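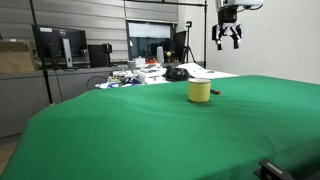 *A pale yellow cup and a red-capped marker on a table covered in green cloth.*

FOR IMMEDIATE RELEASE

6/23/24

**Davulmont asks what a "desk reset" is really worth, and declines to sell one**

TRONOLSTEAD — Davulmont, the workspace supply and advice firm, today released the findings of its first review of desk tidying in shared workrooms. The short version: most of what is sold as desk organization moves things from one place to another and charges for the trip.

The review began in February, when the company was asked to supply 50 of its customers' workrooms with a matching set of trays, drawers and label holders. Before filling the order, Davulmont asked those customers what they kept on their work tables and what they reached for in a normal working day. They listed 1,508 items between them. They said they used 400 of those in a typical month.

"We had a storage product ready to go and a slogan to match," the company said in a statement. "Then we read the lists. A lot of people were asking us for a better place to keep things they had stopped using. We didn't feel great about charging for that."

**One cup, one marker, one cloth**

In place of the tray set, Davulmont is publishing a plain two-page guide to clearing a work table. It is free and doesn't mention any Davulmont product by name. The method has few steps. Take everything off the table. Lay down a cloth in a single strong color, so that anything left behind shows up at a glance. Put back one cup and whatever you write with. Work for a week, adding an item only when you have had to get up and fetch it.

The cloth does not need to be ironed. Early readers of the guide asked about this more than anything else, and the company would like the matter settled: wrinkles have no effect on whether a pen can be found.

The guide deals with the work table alone. Monitors, desktop towers and anything else that stands behind it can stay where they are. Davulmont looked at several cable and equipment makeovers during the review and was not persuaded that any of them made the table in front easier to use. Some looked very good on the day they were finished.

**Doubts about the company's own results**

Davulmont wants to be careful about what it claims. The review relied on what customers said they used, and people are not always good judges of that. There was no comparison group. Customers who were already fed up with their tables were probably more willing to answer, and a few sent lists that had plainly been written from memory somewhere else.

The company also makes no claim that a clear table leads to better work, more ideas or a calmer mind. It looked for support for those promises in the sales material of its own trade, including its own past catalogs, and found mostly adjectives. Those lines have been taken out of the current Davulmont catalog. The tray set stays in it at the usual price, for customers who have something to put in the trays.

"A clear table is easier to wipe and easier to put a box on," the statement continued. "We can stand behind that much. If somebody tells you a pen cup will change your life, ask to see the numbers — we did, and we sell pen cups."

**Trial at Mukine and Frota**

A longer trial will start this summer in the shared workrooms at Mukine, with a second group at Frota to follow if the first one produces anything worth reading. Half the rooms at Mukine will use the guide and half will carry on as they are. Results will be published either way, including the dull ones.

Printed copies of the guide are available at the Davulmont counter in Tronolstead while they last. Workroom managers who want to take part in the Frota group may ask for a form at the same counter. There is no fee and no starter kit, and a bedsheet will do for the cloth.

**About Davulmont**

Davulmont supplies tables, storage and small equipment to shared workrooms in and near Tronolstead, and advises customers on how to lay them out.

Press inquiries: Davulmont press desk, Tronolstead

\###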